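Student Project Report: Who Puts the Candles In?
Pei-shan Yau, with Wai-kit Tang and Man-lok Ng
Jan 4, 2022

What we wanted to find out

When our class picked topics in November I grabbed automation right away, mainly so I could write about Gradivora, the party-supply company where I'd worked the summer before (packing toy cake sets, mostly!). They've started a small project called Plernen to see if two robot arms can take over the fiddly bits of display work, and they let us hang around and talk to people.

What the staff told us

I expected everybody to be worried about their jobs, and a couple of people were. But Ngan-ling Siu, who trained me, was more annoyed about her day getting chopped up. She used to do a whole order start to finish — now she sets out parts, waits, checks, and sets them out again. She says her wrists feel better and her brain feels worse. Pak-hei Mok went the other way. He moved over from packing and got 20 hours of training, and he loves it, though his pay hasn't changed yet and he'd like that in my report.

At the bench

The practice job is a toy cake with thin sticks standing in for candles. Man-lok thought it looked easy until he thought about how skinny the sticks are compared to the gripper fingers.
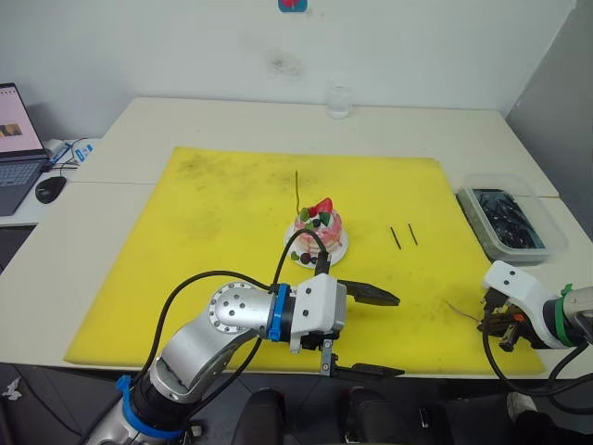 Figure 1. The practice bench, with the toy cake on its plate and two sticks lying on the mat.

What I'd ask next

I want to know who decides when a task is ready to hand over. Ngan-ling hadn't been asked, and she knows those sets better than anyone. Wai-kit also wants to go back and compare notes with the night crew, who we never got to meet.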